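Last updated: Sep 17, 2020
By Keir Rennie

Furukawa has baked bread for other people since she was nineteen, and for the last six years she has done it under her own name. Her bakery, Kandard, sits at the end of a terrace with a bus stop outside. She opens at seven and is usually sold out by one.

I met her after closing. She had flour up to both elbows and asked if we could talk while she fed the starter.

"It gets 200 grams of rye and the same of water," she said. "People want there to be more to it. I stir it, I put the lid on, I go home."

The starter came from Sumetti, the restaurant where she had her first proper job. The head baker there gave her a jam jar of it on her last day and told her to keep it somewhere she would see it. She kept it on a shelf in her kitchen at home for most of a year before she had anywhere else to put it.

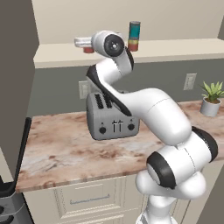

The shelf over the worktop in a kitchen.

She baked from that kitchen to begin with, two loaves at a time, and sold them to neighbours. The domestic oven was the problem. It lost heat whenever the door opened, and the back left corner burned everything.

"I did 60 loaves one Christmas in that oven," she said. "I slept in the chair between batches. I wouldn't do it again and I wouldn't tell anyone else to."

The oven she has now is a second-hand Ovari deck oven, bought from a pizza place that was closing. It cost her 1188 pounds, with delivery on top, and the delivery men refused to take it round the back. It went in through the front window - the glazier had to come out twice.

I asked what had changed since the spring. She said she lost the cafe orders in one week and thought that would be the end of it. Then the queue started. At the busiest she was making 300 loaves a week with one other person, and turning people away.

"Half of them wanted flour," she said. "I was weighing it out into paper bags. I made more on flour in April than on buns."

A lot of those customers had started baking for themselves, and she has been answering their questions ever since. Most are about loaves that come out flat. She tells them to wait longer and to stop adding flour to the board.

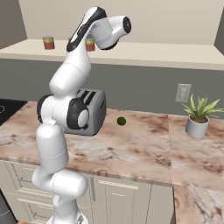 The other thing they ask is how to keep a loaf once it is cut. Furukawa is firm on this. She doesn't put bread in the fridge. She stands it cut side down on a board for the first two days, then slices what is left and freezes it.

"Toast it from frozen," she said. "It's better than the day-old stuff. I have it every morning, with too much butter."

She plans to start evening classes in October, four people at a time with the door open. She has a waiting list in a notebook by the till, and has yet to settle on a price.

Before I left she gave me the end of a seeded rye and told me to leave it alone until the next day - I had eaten it by the time the bus came.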